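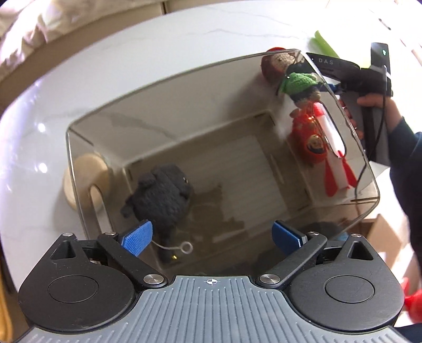
Item 3: the hand-held grippers at the storage box, soft toys in and beside it.

Pondport > Workshop Group > Minutes > Kit reviews

28 October 2021
Posted by the minutes secretary

Right, minutes of the kit review meeting, typed up by me from my own scribbles, so shout if I've got you wrong. We had a decent turnout and started a bit late while people found chairs.

1. Last time's minutes
Agreed, with one fix: I'd put the Voltley trial down as paid for and it was free. Sorry!

2. Post and parcels
The Casside spare pads came. The invoice is numbered 1041 and has gone in the red folder. The calibration sheet was missing from the parcel and I've written to ask for it.

3. Casside hand-held gripper kit
This took most of the evening. The kit is on offer to us at £800 for the pair, with the recording software thrown in for the first year and £85 a year after that. We went over to the marble table and everyone who wanted a go had one, with the tinted plastic box and the toys to practise on.

I liked the blue pads a lot (the grid pattern feels grippy without being rough), and I got on fine with soft things. The knitted and crocheted toys squash nicely, so you can be a bit clumsy and still get away with it. The box was harder for me. It's smooth and shiny, and I kept wanting to go for the handle slots when the rim would have done.

Grumbles: the handle is on the large side for smaller hands, the cable wants clipping up out of the way, and two people working at one box do bump elbows. Somebody asked whether left-handers would manage. I tried it left-handed and my wrist wasn't keen.

Software: exports were quick, but the menus are a muddle and I had to go back to the booklet three times to find the save folder.

Agreed to ask Casside for a longer loan, up to January, before we spend anything. I'm to write the email.

4. Voltley bench arm
Short one. The quote still hasn't arrived, so we left it. I'll chase.

5. Katayama service plan
We read through the cover for the existing arms. Call-outs are included but parts are extra, and the wording on worn cables is vague enough that two of us read it in opposite ways. Held over until they've answered in writing.

6. Any other business
The key to the tall cupboard is still missing. Please check your coat pockets. Biscuits to go on the next shopping list.

Recent items
Voltley bench arm: first impressions
Katayama service plan: questions sent
Pondport workshop opening hours
Minutes of the previous kit review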